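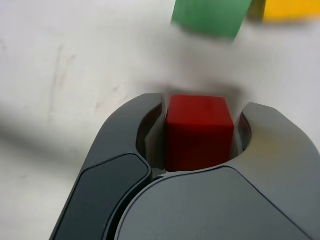 PLESEO OPENS BOARD GAME LENDING BY MAIL, TREKBY FIRST

For immediate release
Trekby, 20/08/2020

Pleseo is starting a board game lending service by mail. It's called Rollow. Sign-ups open today for anyone with a Trekby mailing address, other towns to follow once the sorting room can keep up.

How it works, short version: members pick a game from the list, the game shows up in a flat gray mailer, they keep it up to 6 weeks, they send it back in the same mailer. Return label is already inside the lid. No late fees in the first season. One game out at a time per household, two for households that share an address with a grandparent or a lodger (tick the box on the form, we won't check).

The opening catalog has 1034 titles. Most came from the Thorlacius collection, which Pleseo took over in June after the old game shop on the harbor side closed its doors. The shop had rented games over the counter for years and a lot of people in Trekby learned their first proper strategy game at its back table. The shelves are gone now, the games are in our building. Every box has been opened, sorted, and had its parts checked against the rule book by our own staff. A slow job. Some boxes had parts from three other games in them.

"People kept asking what would happen to the Thorlacius games," said Ea Stougaard, head of lending at Pleseo. "A collector wanted the rare ones and would have left the rest. We wanted the rest. The rest is what families play on a rainy weekend."

WHAT'S IN THE CATALOG

Family games, card games, a big stack of two-player games, train games, word games in English and Danish, cooperative games, some very long ones about trade in spices. A short shelf of games for players with low vision, with large print cards and raised markings on the boards. This shelf will grow first, and suggestions for it are welcome at the desk or by letter.

Each title has its own page with playing time, number of players, lowest sensible age and a note on how hard the rules are to learn. The notes are written by the people who did the checking, so they vary. A few are quite rude about the rule books. We left those in.

Nearly 200 titles also come with a rewritten rule sheet, one page, both sides. The originals stay in the box for anyone who wants to argue. The rewritten sheets were done over the winter by Ívar Laxdal, who teaches evening classes in plain writing and has played most of these games more often then is good for a person.

"Take a rule book that tells you about scoring before it tells you how to take a turn," Laxdal said. "Half of them do that. I moved the turn to the top and the scoring to the bottom, and cut the story about the kingdom."

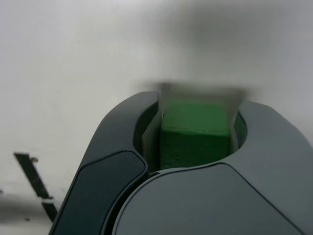 Missing parts were the other big job. Where a piece could be matched from stock it was matched. Where it couldn't, the lid carries a yellow sticker saying what is gone and what to use in its place, a button, a dried bean, a coin. Games that can't be played fairly without the missing part are held back and don't appear on the list. Donations of orphan pieces are very welcome. Bring them in a bag, with the name of the game if you know it.

On cleaning. Returned games rest on a shelf for several days before anybody opens them. Cards get wiped, boards get wiped, cloth bags go through the wash. Anything that can't be wiped or washed is left out of the mailings for now, which sadly includes the hand-drawn edition of the harbor game that Thorlacius customers will remember.

PRICES AND SIGN-UP

Season membership is one flat fee and covers postage both ways. Full price list is on the sign-up form. Schools, care homes and youth clubs in Trekby join free for the first season and may hold several games at once. The first 1000 households to join get a canvas score pad cover with the Rollow name on it. Plain, useful, no plastic.

Sign up on the form on the Pleseo site, or fill in the paper version at the front desk. The paper form asks for the same things. Please write the street name in capitals, last trial round two parcels went to the wrong end of Mill Lane and one of them was a week comming back.

Members of the old rental counter can move over without paying for the first season. Bring the blue card. Lost the blue card? The counter ledger came with the collection and names can be looked up.

THE TRIAL ROUND

A small group of households tested the service earlier this summer. Things that changed as a result: the mailers got wider, the tape got easier to peel, and the website now shows when a game is expected back so people can plan. Waiting lists are open for every title. Longest list during the trial was for a tile game with foxes in it, out of print, and only one copy in the building. A second copy is being looked for.

One request came up again and again, a way to leave a note for the next borrower. So each box now holds a small notebook. House rules, high scores, tips, complaints about brothers. Keep it friendly.
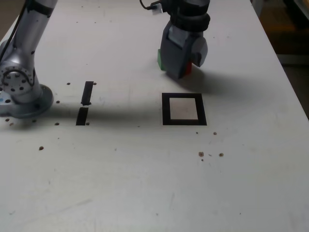
Sille Dalsgaard, from the trial group, wrote in the notebook of a railroad game that her family had played it four evenings running and still disagreed about tunnels, and that the next household should settle the tunnel question before anyone deals a card. She has since asked for a longer loan. Granted - nobody else was on the list.

Not everyone is convinced mail is the right way to do it. Asger Thygesen rented from the old counter and would prefer a room with tables. "I liked to hear somebody explain it to me," he said. "A sheet of paper can't see that I've got it wrong." Fair point. Pleseo plans open table evenings in its front room as soon as gatherings of that kind are sensible again, and rule questions can be phoned in on weekday afternoons until then.

ABOUT PLESEO

Pleseo is a Trekby company that repairs, resells and now lends games and puzzles. Puzzle repair carries on as before, same desk, same opening hours.

PRESS CONTACT

Steinar Steinarsdóttir, Pleseo press desk, Trekby. Phone calls preferred, mornings best. The full title list, sample rule sheets and a copy of the sign-up form are available on request. Review loans can be arranged for local papers and radio, please name a second choice in case the first is out. Foxes not available.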